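Table Olitz -- Guide de montage et d'entretien
Section 5 : Mise à niveau et préparation du plateau 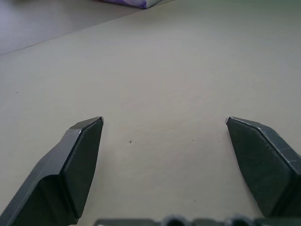
Le plateau de la table Olitz mesure 146 cm sur 67 cm et se règle une fois le piètement entièrement serré (voir section 4). Prévoyez un niveau à bulle, la clé fournie dans le sachet B et deux chiffons doux non pelucheux. Sur un plateau clair, comme celui de la photo, les traces de doigts gras et les auréoles de café ressortent vite : lavez-vous les mains avant de commencer et tenez les boissons à distance pendant le réglage.

5.1 Mise à niveau

1. Placez la table à son emplacement définitif. À deux personnes, soulevez-la par le cadre. Ne la tirez pas par le plateau.
2. Posez le niveau au centre, dans le sens de la longueur, puis dans le sens de la largeur.
3. Repérez le pied le plus bas. Dévissez son vérin d'un demi-tour à la fois et contrôlez la bulle entre chaque réglage.
4. Répétez l'opération sur les autres pieds. Appuyez sur chaque angle avec la paume : la table ne doit pas basculer.
5. Bloquez les contre-écrous à la clé.
6. Vérifiez par-dessous les 14 vis de fixation du plateau. Elles doivent être en contact avec le cadre, sans jeu.

Attention : n'utilisez pas de visseuse électrique pour l'étape 6. Un serrage excessif arrache les inserts et le plateau devra être remplacé.

Remarque : sur un sol carrelé, il arrive qu'un vérin tombe sur un joint. Décalez la table de quelques centimètres avant de reprendre à l'étape 2.

5.2 Premier nettoyage

1. Retirez le film de protection en partant d'un angle, lentement et à plat.
2. Passez un chiffon humide avec une goutte de savon neutre.
3. Essuyez aussitôt avec le second chiffon.
4. S'il reste de la colle du film, frottez avec un peu d'huile végétale, puis reprenez à l'étape 2.

Attention : pas d'acétone, pas d'eau de Javel, pas d'éponge abrasive. Le papier à poncer, même en grain 800, laisse des zones mates définitives.

5.3 Usage courant

Glissez un sous-main sous les outils et les objets lourds. Soulevez-les pour les déplacer. Pour les récipients chauds, utilisez un dessous-de-plat -- la garantie ne couvre pas les marques de chaleur.

Les feutres effaçables partent au chiffon sec dans l'heure. Après ce délai, utilisez le nettoyant Godoy, vendu séparément.

Contrôlez le serrage des vérins une fois par an, par exemple en octobre, quand le chauffage est remis en route.

Pièces détachées : indiquez la référence Bornier imprimée sous le cadre et adressez votre demande à Dalva Bezerra, service après-vente. Les vérins sont vendus par quatre, avec leurs contre-écrous.

Suite : section 6, Pose du passe-câbles.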